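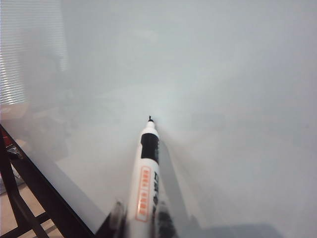 Photo: Chae-won Won

Gretex Ji hand shield for line drills

£60 including VAT. Collection from the shop in Ellthorpe is free, postage is worked out at checkout.
Page updated 26 March 2025

I've been selling American football kit for a good while now and I still get more emails about blocking shields than about helmets, which always surprises people when I tell them. Helmets everybody has an opinion on. Shields get bought once, get left in the boot of somebody's car, and then one spring the foam has gone like old bread and the whole offensive line is punching a pancake. If that's you, hello, you're in the right place!

The Ji is the one I'd buy, and the one I did buy, two years before I stocked it. I was helping with the o-line at the time (I played guard, badly, and then centre, slightly less badly) and we needed something a sixteen-stone lad could hit over and over without the poor soul holding it going home with a jammed wrist. I tried three makes. The Ji was the middle one on price and the only one I wanted to carry on holding.

What it is

It's a curved hand shield, 60 cm tall, with two layers of foam inside a coated cover. The front layer is fairly soft and the back layer is a good bit firmer, so a punch sinks in and then stops. Cheaper shields tend to be one block of the same stuff all the way through. They feel lovely in the shop and after a month you can feel knuckles through them.

The curve is gentle. Some shields wrap so far round that the player ends up aiming for the middle of a bathtub, and you lose any sense of whether the hands are landing inside or drifting out to the edges. With the Ji you can still tell. There are two printed circles on the front where the hands ought to go, chest-plate width, and I was a bit sniffy about those until I watched a room full of rookies stop grabbing at the sides.

It weighs very little. I'm not going to pretend I've had it on proper scales but I can hold it out in front of me for a whole pass-set period and I am no longer a young woman.

The handles

This is where I get boring, sorry. There are three ways to hold it:

Both forearms through the straps, for drive blocks and anything where you're going to get shunted.
One forearm through and the other hand on the side grip, for when you're being an edge rusher and need to move.
Top grip only, which is for carrying it back to the bag and nothing else, please.

The forearm straps are wide and they're padded on the inside of your arm where thin webbing normally digs in. They're stitched through a backing panel as well as the cover. On every shield I've ever had to throw away it was the strap that went first, so I look there before I look at anything else, and if you're shopping around I'd say do the same whoever you end up buying from. Turn it over, give the strap a proper yank, look at what it's fixed to.

The straps don't adjust. Big arms will fit, I've had some enormous humans through my kitchen trying them on, but if your holder is on the small side the shield can slide about a bit on the second grip. A long-sleeved top sorts most of it.

Who it's for

Adult and youth line groups, mainly. Tight ends as well. It's good for punch timing, kick-slide and strike, combo blocks on a slow walk-through, and getting backs used to contact in blitz pickup without running them into a real linebacker on week one. It's also nice for defensive line hand-fighting, although the cover is a touch slippery for swim moves when it's new. That goes off with use.

I wouldn't use it as a tackling bag. It isn't big enough, and the person behind it will not thank you. For full-speed tackling you want a stand-up bag or a ring, and I do sell both, but I'd much sooner you bought the right one of those than six of these and a box of plasters.

Flag teams do buy it. I thought that was odd until a flag coach explained they use it for running backs to bounce off on the way through a gap, just to simulate a bit of traffic. Fair enough!

How I use it

If you've got a new line and one evening a week, my advice is to do less with it than you think. Ten minutes at the start, when legs are fresh and people are still listening. Pair up by size. The holder steps in at walking pace, the blocker sets, waits, punches, resets. No winner, no driving each other into the fence. Then swap.

The waiting is the bit they all hate. Everyone wants to lunge, because lunging feels strong, and the shield is very forgiving of a lunge so you as the coach have to be the one who isn't. I stand side on and look at the blocker's head. If it's out over the toes when the hands land, we go again.

Once that looks tidy you can let the holder choose a side. After that, let the holder fake. I'd leave the fakes for a second or third session, otherwise the drill turns into a comedy and the punch goes back to being a shove.

For the run game I like the holder angled slightly with the near knee bent, the bottom of the shield a bit closer to the blocker than the top. It makes people get under it. A shield held bolt upright teaches everybody to play tall, and then you'll spend the whole of June shouting "lower" at them.

One last thing on holding, and it's the thing I nag about most. Elbows bent, shield touching your own body before the contact comes. A gap between the shield and your ribs is where the sore wrists come from.

Sizes and colours

One size in the Ji, 60 cm as I said. There's a shorter junior version at 50 cm that I can order in but don't keep on the shelf. It's the same foam and the same cover, with narrower straps. If you coach a mixed age group I'd get mostly full size and a couple of juniors.

Black, navy or red. The red fades the fastest if it lives near a window. Navy hides mud better than black does, which I can't explain.

I don't do club badges on the covers. I've been asked, I've tried, and the print came off in flakes after a wet session and looked dreadful, so I stopped offering it. A paint pen on the back panel is fine for your club name, and the back panel is the bit that won't get hit anyway.

Looking after it

Wipe it, air it, keep it off concrete. That's most of it. Mud comes away with warm water and a drop of washing-up liquid once it has dried a little. For the smell (there will be a smell) I use Gerkix kit spray on the strap padding, leave it overnight and don't think about it again. Any sports spray that's safe on coated fabric will do the same job, that just happens to be the one I stock.

Don't leave it squashed at the bottom of the cage under the sled pads all winter. Foam remembers. Stand them on their ends, backs together, or hang them from the top grip.

Don't put it on a radiator either - I've seen what happens and it's a sad, crispy business.

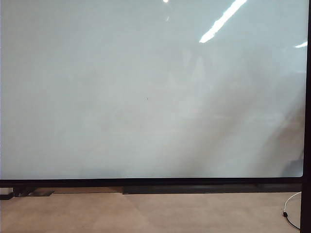 Can I take the cover off and put it in the washing machine?

The cover does unzip, but it should be washed by hand in lukewarm water and dried flat, as a machine spin can crack the coating. Make sure it's fully dry before the foam goes back in.

Spare covers

£28 each, all three colours, straps included, as they come as part of the cover. It's well worth doing if your foam is still springy. To check, press your thumb into the middle as hard as you can and let go. If the dent has gone by the time you've said the name of your club, you're fine with a new cover. If it's still sitting there looking at you, buy a new shield.

Fitting one is a two-person job the first time. The firm layer goes nearest the straps. Please do check that before you zip it up, I've had more than one email saying a new cover has made the shield go hard, and each time it was back to front. Start the zip with the foam slightly bent and let it relax into the corners.

Buying for a whole squad

I'd say one between two linemen is right, and if money's tight, one between four works for a drill where people queue. I can do a better price on bigger orders so do email before you put a stack of them through the checkout. Clubs can pay by invoice. You'll need to send me a name, a delivery address where somebody is going to be in, and something with the club's details on it.

Delivery is usually quick but big orders go on a pallet, and pallet drivers want a ground-floor door and somebody to sign. We're a town of 3000 people with one main road and even then they manage to get lost on the way to collect, so give me a day or two of slack before a camp weekend.

Returns

If it turns up and it isn't what you wanted, send it back unused within 28 days and I'll refund the shield. Unused means unused, so try the grips on indoors before anybody takes a run at it. If a strap or a zip fails when it shouldn't have, send me a photo of the damage and we'll sort out a repair or a new cover.

If you're stuck between this and something else on the site, drop me a line and tell me what level you play at, how many linemen you've got and what you've been using up to now. I answer the emails myself, normally in the evening, and I will go on a bit.

In stock: black, navy
Red: more on order
Junior size: to order only

Also on the site: stand-up bags, tackle rings, lineman gloves, Gerkix kit spray, Ji spare covers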